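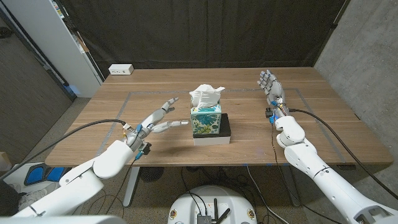
Page last changed: 20 November 2022

Well, we had our long session today and I am writing this with a cup of tea gone cold beside me and my shoes still on, so forgive the rambling. The club has been at the tissue box for most of October and a good bit of this month, and I think I could draw that teal and blue leaf pattern from memory by now. Maiara picked it out at the shops because she said plain boxes were depressing, and she was right, it cheers up the whole end of the room with that black curtain hanging behind everything.

The job sounds like nothing. Left hand comes in sideways and steadies the box, right hand comes over and pulls a tissue. My gran could do it half asleep. But Mohsin has been through 11 versions of the approach for the left arm, and the right one has its own ideas about where the middle of the table is. We put the box up on the black box and the white base after a long argument (I was against it, and I'll admit in my own diary that I was wrong), and we taped out the rectangle in grey so that everybody sets things down in the same spot. Angharad is very strict about the tape. I have been told off twice for leaning on it.

We had set ourselves 50 tries for the day and got through 33 before the pizza came, and after that the pace fell off a bit, as you would expect. I kept the tally in the green notebook. Getsemaní was reading out the joint angles and I was writing them down, and somewhere in there I put a whole column in the wrong place and had to copy it all out again in neat. Nobody minded. Nivaldo even sharpened my pencil for me, which I took as sympathy.

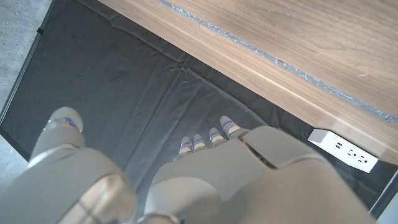 I also want to remember the talk we had about fingers, while it's fresh. Mohsin reckons we should forget about using all of them and pinch with the thumb and one finger, the way you would at home if you weren't thinking about it. Angharad wants the whole hand to close, slowly, and let the tissue bunch up. I honestly can't choose between them – I like the pinch for the look of it, but the bunching seems kinder to a club that only meets so often and has a showcase to get ready for. We agreed to try both next time and keep separate pages for each.

Maiara has named our program Kokum, after the fruit her neighbour cooks with, and has already made a label for the folder in her best lettering. I would have called it something to do with sneezing, but I was outvoted.

Must remember for next time: fresh batteries for the timer, the good scissors, another roll of grey tape, and my own pencil. And ring Nivaldo about the lift home.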